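Subject: Re: [clistthorpe-fans] Is the manager gone by Christmas?

> I reckon he's got two matches left. Lose at Barroso and the board will have someone new in by the weekend. Change my mind!

Well, I'll have a go! I was at the Kivholm game with my dad (over 1,000 there, cracking noise for once) and those players haven't stopped running for him. We were dreadful for 17 minutes, I'll grant you, and whoever was meant to be marking their big centre half at corners should have a good hard look at himself. But the second half was the best we've played since April.

And who would we get? Everyone keeps saying the Skundel bloke, but he's had 8 months there and they still can't defend a throw-in. I'd sooner keep ours, give young players a go on the left and see where we are after Barroso.

Is anyone driving to that one, by the way? I've got room for two if you don't mind my singing. My favourite colour is still ours, whatever the table says.

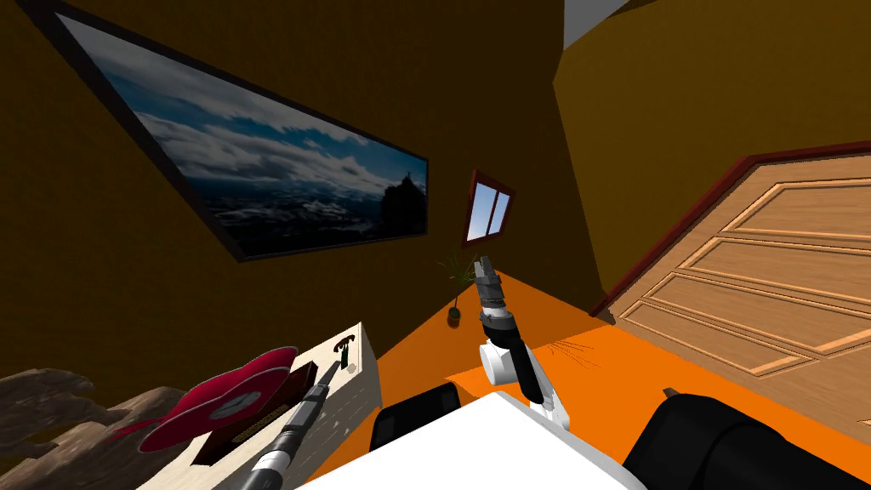
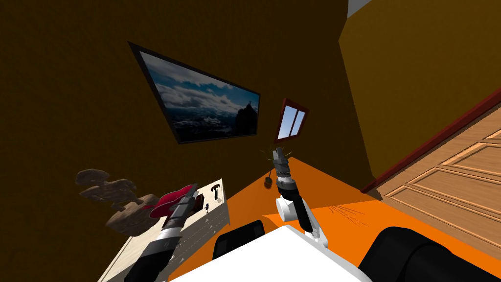
Shakuntala Pandey

PS: whoever borrowed my scarf at half-time, I'd like it back please, it's getting cold in the stand.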